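Two Grippers, One Bench: A Talk With the Lab Lead at Neltidero

Neltidero occupies the back half of a former print shop, and the lab lead's desk is close enough to the test bench that she can hear a gear skip. Her team has spent the spring comparing two grippers for small assembly work, the Clukau and an in-house design called Uçar. She asked that the piece stay on the hardware and leave her name out of it.

"We bought the Clukau first," she says. "It closes the same way every time, and I like that. Then we had 48 parts we needed to handle, and it dropped 7 of them over and over. The thin ones, mostly."

Uçar came out of that list. The first version was too stiff and cracked in April. The current one is the fifth.

Most of the testing is done with two arms working together, because handing a part from one gripper to the other shows up problems that a plain pick and place hides. If one arm is slightly off, the part twists during the handover. 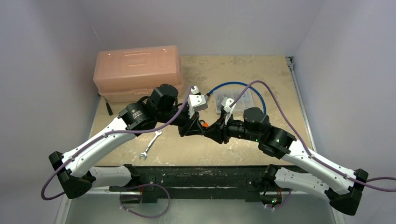

Photo: Neltidero

Both arms are mounted on one black rail along the front of the bench. She says that settled an argument about calibration. "When they stood on separate plates, somebody would lean on one and we lost a morning. Now if the rail moves, they both move."

Cables were the other complaint. The purple ones need enough slack for the wrist to turn, and early on the team kept them too short. "We blamed the controller for faults that were a tight cable," she says. "I had a return form filled out."

The controller is an Andex, and she has mixed feelings about it. It starts quickly and the logs are easy to read, but changing the grip force limit means a restart. During a comparison that happens all day.

So which gripper won? She won't put it that way. The Clukau is still better on anything thick or heavy. Uçar now handles 5 of the 7 problem parts, and the last two may need a different fingertip.

"The jaws wear," she says. "I don't have enough hours on ours to tell you how fast." The next round of tests will run overnight — the bench is free then, and the building is quiet.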